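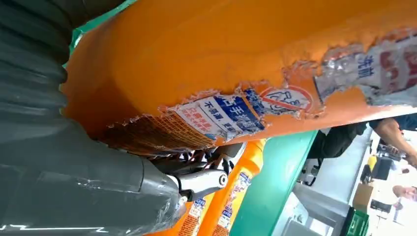
Deligiannis goalkeeper Nektarios Theodorakopoulos says he has no plans to retire, and would like people to stop giving him clocks.

The veteran, whose contract runs out at the end of the season, told reporters after morning training that he wants another year at the club and has told them so “in two languages and once by fax.”

“My knees will let me know,” he said. “So far they only complain on stairs, and there are no stairs in the penalty area.”

Deligiannis have conceded 11 league goals, 3 of them in one bad half at Borley, a match Theodorakopoulos says he has not watched back and does not intend to. He is expected to make his 400th appearance at home to Cundino in October.

Coach Zoi Zacharopoulos was warm on the subject, if short of a promise. “He is still our first choice,” she said. “Contracts are for the people upstairs” – which may be the problem, given the knees.

Backup keeper Brock Fehr, who joined from Volent to succeed him two summers ago, said he was learning a lot. Asked what, he said patience.

Midfielder Iason Rallis is doubtful for the Cundino game with a sore calf.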